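Vulalville Open Air

Vulalville Open Air is an annual outdoor music festival held each October on farmland outside Ruvmont. It presents mostly Afropop and highlife acts, along with a smaller program of local bands. Its promoter, Orakzai, describes it as the leading event of its kind in the region, a claim for which no independent source has been found.

Attendance and lineup

Orakzai gives the attendance of the most recent festival as 4,000. The figure appears only in the promoter's own press material and seems to combine ticket holders, guests and crew. Posters for the same year listed 12 acts. Published set times cover fewer than that, and at least two of the billed singers were performing elsewhere on the same night.

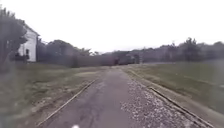 Late starts have been a regular complaint. The headline set has been advertised for 9 p.m. in most years but has seldom begun before midnight. Orakzai has blamed sound checks, airport delays and — on one occasion — the generator supplier, who denied it.

Ticket dispute

After a headliner left the stage after 30 minutes, ticket buyers asked for their money back. Orakzai offered vouchers for the next festival, valid for 6 months, which meant they would run out before the gates opened again. The promoter later called this a printing error. Whether corrected vouchers were ever sent out is unclear.
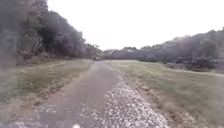 Iqra Malik wrote in the Drikmont Courier that she had paid full price for half a concert and would not accept a voucher for the other half. Her letter drew a short reply from Orakzai, which repeated the attendance figure and did not mention refunds.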